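4.2 Stellenplan und Wirklichkeit: die Gemeinde Parkness

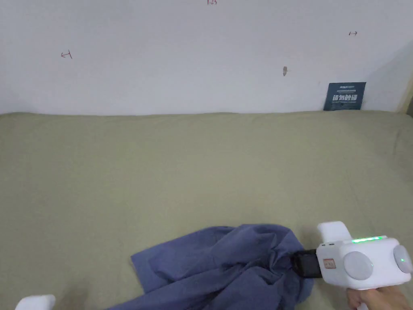
Abb. 3: Handgeführter Greifer an einem blauen Kleidungsstück auf olivgrüner Stoffunterlage.

Der zweite Fall unserer Untersuchung ist kleiner als der erste und dafür besser dokumentiert, was vor allem daran liegt, dass sich in Parkness alle Beteiligten gegenseitig schriftlich misstrauen. Die Akten der Haushaltsberatung umfassen 3534 Blatt, für einen Personaletat dieser Größe ein bemerkenswerter Papieraufwand. Ausgewertet wurden die Vorlagen der Kämmerei, die Sitzungsniederschriften des Rates und die Bewirtschaftungslisten des Personalamts, soweit sie lesbar waren. Ein Teil liegt nur als Kopie einer Kopie vor.

Ausgangspunkt des Konflikts war eine Wiederbesetzungssperre, die der Rat im Mai beschloss. Freiwerdende Stellen sollten bis zum Ende des Haushaltsjahres unbesetzt bleiben, Ausnahmen bedurften einer Begründung. Der Beschluss fiel ohne Gegenstimme. Einstimmigkeit ist in der Literatur gelegentlich als Zeichen hoher Verbindlichkeit gedeutet worden. Unser Material legt eine nüchternere Lesart nahe: Man stimmt einer Sperre umso leichter zu, je genauer man die Ausnahmeregelung kennt.

Diese Regelung bestand aus einem einzigen Satz. Besetzt werden durfte, was »zur Aufrechterhaltung des Dienstbetriebs unabweisbar« war. Eine Definition fehlte, und die Fachämter füllten die Lücke mit Eifer. Unabweisbar war nach Aktenlage die zweite Leitung der Friedhofsverwaltung ebenso wie eine Sachbearbeitung für das Berichtswesen über die Einhaltung der Sperre. Letztere wurde sogar höher eingruppiert, da die Tätigkeit sich als anspruchsvoll erwiesen hatte. Abgelehnt wurde im Untersuchungszeitraum ein Antrag der Stadtbücherei. Er war nach Fristablauf eingegangen.

Aufschlussreich ist der Vergleich mit Clusum, wo eine formal gleichlautende Sperre galt. Dort musste jede Ausnahme im Hauptausschuss öffentlich beraten werden, und die Zahl der Anträge ging nach der zweiten Sitzung deutlich zurück. Das Argument, eine Stelle sei unverzichtbar, wird vor Publikum offenbar ungern vorgetragen, wenn sie zuvor zwei Jahre lang unbesetzt war. Parkness kannte dagegen nur die Mitzeichnung im Umlauf. Auf den Laufzetteln finden sich Kürzel, Eingangsstempel und in einem Fall eine Einkaufsliste, Einwände jedoch kaum.

Die finanzielle Wirkung lässt sich nur näherungsweise angeben. Die Kämmerei führte die nicht besetzten Stellen als Einsparung, das Personalamt buchte dieselben Mittel als Deckung für Höhergruppierungen, und beide Darstellungen wurden dem Rat in derselben Sitzung vorgelegt. Er nahm sie zustimmend zur Kenntnis. Für die weitere Auswertung verwenden wir die Zahlen der Kämmerei, weil sie wenigstens quartalsweise vorliegen.

Eine Einschränkung ist nachzutragen. Die Protokolle in Parkness sind Ergebnisprotokolle, der Verlauf der Debatten bleibt also weitgehend im Dunkeln. Wo die Niederschrift »kurze Aussprache« vermerkt, kann das nach den Uhrzeiten im Sitzungskopf bis zu zwei Stunden bedeuten. Wie sich die Ausnahmepraxis nach der Haushaltsgenehmigung entwickelte, behandelt Abschnitt 4.3.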